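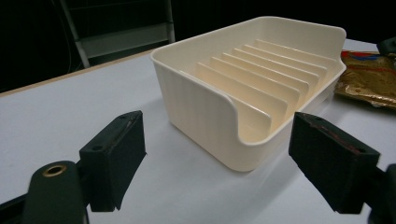
Our robotics club has a name for its summer project now! Say hello to Sodusitz, the little kitchen helper we're building at Mekine. Thread time.

The goal for July 2023: teach a policy to tidy a table. Dishes in the rack, trash in the bin. We're collecting the demos ourselves with a hand-held gripper, no arm needed yet.

So far we have 190 good demos. The target is 1000 before the Brotgate student showcase in August, so yes, we have some squeezing to do.

Wrappers are my favorite thing to pick up. They fold, they shine, they never sit the same way twice - and I love them for it. 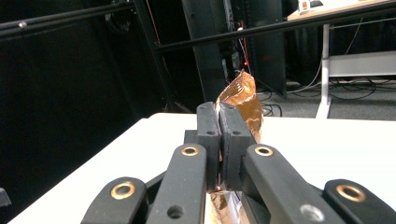 Pads closed, wrapper standing up like a tiny mountain

What I've learned as a demo person: slow down before you close. My first 5 takes were way too fast and we threw them all out.

Also, start from a different spot each time. We swap who's holding the gripper every 2 rows on the log sheet so the data doesn't all move like me (I swoop in from the left, apparently).

Next up is training on the Liao machine upstairs, if we can get a night slot. I'm so excited to see what the first run does, even if it just pokes the table.

Will post the loss curves here, ugly ones included!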